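# My rye loaf keeps coming out gummy in the middle and I'm out of ideas

**crumbsinthekeyboard**

Okay, bread people, I need help. I grew up eating the dark rye from Žukauskas, the little bakery by the bus station in Drosham, and when they cut back to being open only on weekends I decided I'd learn to make something close to it myself. That was in January. I have now made this loaf more times than I want to admit and it's still gummy in the middle almost every time.

What I'm doing: I keep a rye starter in a jar in the fridge. The night before, I take a spoonful of it and mix it with 200 grams of dark rye flour (Cistier, the coarse one in the brown bag) and the same weight of water, cover it, and leave it on the counter for 8 hours. In the morning I add more of the same flour, more water, salt, caraway and a squirt of molasses. It makes a kind of sticky cement. I scrape it into a greased loaf pan, smooth the top with wet fingers, and let it rise until it looks done to me, then bake at 375 until the top is dark and a toothpick comes out clean.

The outside is gorgeous! Real cracks on top, smells like the bakery, my whole apartment smells like the bakery. Then I cut it and the knife comes out with a coating of paste on it. The outer inch is bread and the middle is more like fudge. Sometimes there's also a gap right under the top crust, like the loaf shrank away from its own lid.

Stuff I've already tried:

- Less water. It got drier at the edges and was still gummy in the middle.
- More kneading. My mixer made a noise I didn't like, so I quit that.
- A pinch of instant yeast. It rose a lot faster and then the middle caved in.
- Putting foil over the top and leaving it in longer. Slightly better, maybe? Or I just wanted it to be better.

I should say that I always cut it while it's still warm. I know, I know. But I've been smelling it for an hour and there's butter sitting right there.

My oven is an old Dulus that came with the apartment, and the knob has most of its numbers rubbed off, so "375" is where I believe 375 lives. Is it the oven? The flour? Do I just have to accept that this is a thing bakeries can do and I can't? I'd be happy with something I can slice for a sandwich. Right now I'm toasting it twice to make it act like bread.

**oldstovepipe**

You're a lot closer than you think. Rye is a weird grain and most of what you learn from making white bread will steer you wrong with it. I've been baking a mostly-rye loaf every week for a long time and made every one of these mistakes, so let me go through it in the order I'd fix things.

First, stop cutting it warm. I'm sorry, I really am. With wheat bread you can get away with it. With a dense rye, the inside is still setting up long after the loaf comes out of the oven, and if you slice it early you'll get paste on the knife even when everything else went right. Let it cool all the way on a rack, wrap it in a clean dish towel, and leave it until the next day. Two days is better. I bake on Friday night and don't touch it until Sunday, and the difference between Saturday's slice and Sunday's slice is big enough that I gave up on Saturday's.

Second, get an oven thermometer. They're cheap, they hang off the rack, and they'll tell you where 375 lives. My last oven ran so cool that I'd been blaming flour for what was a heat problem. I like to start hot, 450 or so, for the first part of the bake, and then turn it down to 375 for the rest. The early heat gives the loaf its push and the long lower stretch dries out the middle.

Third, forget the toothpick. It'll come out clean from a rye that isn't close to finished, or come out sticky from one that's fine. Use an instant-read thermometer and stick it in the center from the side. I want to see at least 205, and I don't panic at 208. If your top is getting too dark before then, that's when the foil goes on. You can also tip the loaf out of the pan near the end and put it right on the rack so the sides firm up.

Now the starter. I suspect it's sluggish. Rye flour is full of enzymes that chew up starch, and it's the sourness that holds them back. If your starter is half asleep from the fridge, the dough doesn't get sour enough, the enzymes keep working while the loaf heats up, and you get exactly what you're describing. That would also explain why the yeast made it worse - you got the rise quickly but not the acid. So take the jar out, feed it, let it get bubbly, feed it again, and only then build your overnight batch. When that batch is ready it should smell sharp and fruity, with a top that's domed or only starting to flatten.

The gap under the crust can come from letting it rise too long, or from a dough that's a bit too wet for how long it's sitting. "Until it looks done to me" is hard to help with, so here's what I look for. I dust the top with flour after I smooth it, and when the flour starts to show cracks and I see a few pinholes, it goes in the oven. It won't double. If you wait for it to double it's going to fall.

And no, don't knead it! There's hardly any gluten in there worth working on. Stir until you can't find dry flour, then leave it alone. Your mixer was right to complain.

I'd put the water back where it was before you cut it. Change the cooling and the oven first, bake one, and see what you've got. If you change everything at once you won't know which part did it.

**crumbsinthekeyboard**

Thank you!! I bought both thermometers. My 375 is apparently 330. I feel both very dumb and very relieved. Going to wake the starter up this week and I will try to leave the loaf alone overnight, possibly by putting it in my car.

**ryeandshine_2k**

its the flour. coarse rye doesn't absorb as fast, so let the flour soak for 30 minutes after mixing before you put it in the pan. Also I am up at 2,000 feet and I have to use a little less water than the recipe says, dont know how high up you are. I use half bread flour and never had a gummy loaf. Not the same bread though I guess
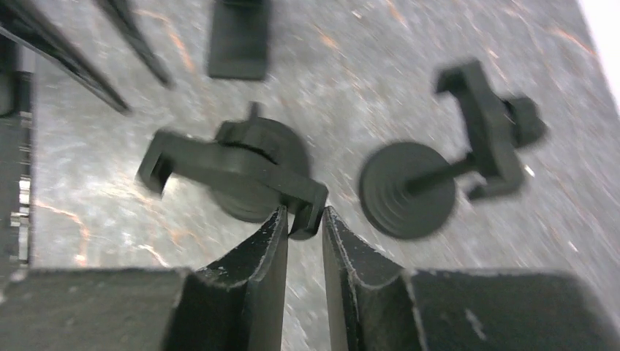
*posted by* **heel_of_the_loaf** *on Sat 21 August*

Agree with most of the long answer. I'd only add that the pan matters more than people think. If you're filling a deep, narrow pan almost to the top, the center has a long way to go before it's baked. I split mine between two smaller pans and it got easier right away. They also fit better in my freezer.

I don't agree about waiting two days, at least not every time. Overnight has always been plenty for me, as long as the loaf is completely cool before it gets wrapped. If you wrap it with any warmth left in it, the crust goes leathery and you'll be back here asking about that.

Molasses can make the inside seem stickier too. Try it with half as much, or leave it out for one bake. And save the gummy ones! Slice them thin, dry the slices in a low oven until they snap, and eat them with cream cheese. You can also crumble the dried slices into your next dough, after soaking them in some of the water. I do that with all my ends and it gives you a darker loaf that keeps for most of the week.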